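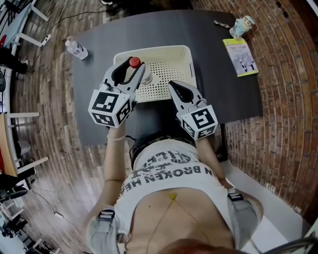
Irkance Opens Service Bench for Hand-Held Grippers in Codthorpe

CODTHORPE, August 31, 2024 – Irkance, a supplier of hand-held grippers for robot training, has opened a service bench at its Codthorpe office. Customers can now send a complete pair of grippers for cleaning, new finger pads and a marker check, and receive it back ready for work.

The grippers are used in pairs, one in each hand. The operator picks up everyday objects with them, for example a plastic bottle which is lifted over a basket, and the recorded movements are later used to teach a robot arm. Each gripper in the pair carries a white cube with a black-and-white marker pattern on its faces. If the cube sits even slightly crooked, the recorded position of the fingers will also be wrong.

"Many customers wrote to us that their recordings became worse with time, and they suspected the software," said Somtochukwu Bashir, head of service at Irkance. "In most cases we found worn pads or a marker cube that had moved. Both are small repairs, but one must know where to look."

The company recommends a service after every 600 hours of use. During the trial period, which ended this summer, the bench received 82 grippers from customers in the region. All of them were cleaned and measured before any part was changed, so that the owner could see the condition in which the tool arrived.

The work on one pair is done in a fixed order. First the fingers are opened and closed by hand and the technician feels for resistance. Then the pads are cleaned with a dry brush and replaced if the surface has become smooth. The marker cube is tightened and its faces are wiped. At the end the pair is tried at a table with ordinary objects, and both hands must be able to close, lift and release without slipping.
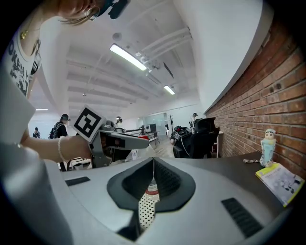 Daily Care Stays with the Operator

The service does not replace the daily care. Irkance asks operators to wipe the markers before the first recording of the day, to keep the vents on the gripper body free of dust, and never to put the tool down on its fingers. A printed card with these points is delivered with every repaired pair.

"Our operators now do the check by themselves and it takes two minutes," said Muthoni Nyaga, recording manager at Horitz, a customer which took part in the trial. "Before, we sometimes noticed the problem only in the evening, and the work of the day had to be repeated."

Availability

The bench accepts orders from now on. A pick-up service for customers in Rweyemamu will follow in November.

Press contact: Erick Sang, Irkance, Codthorpe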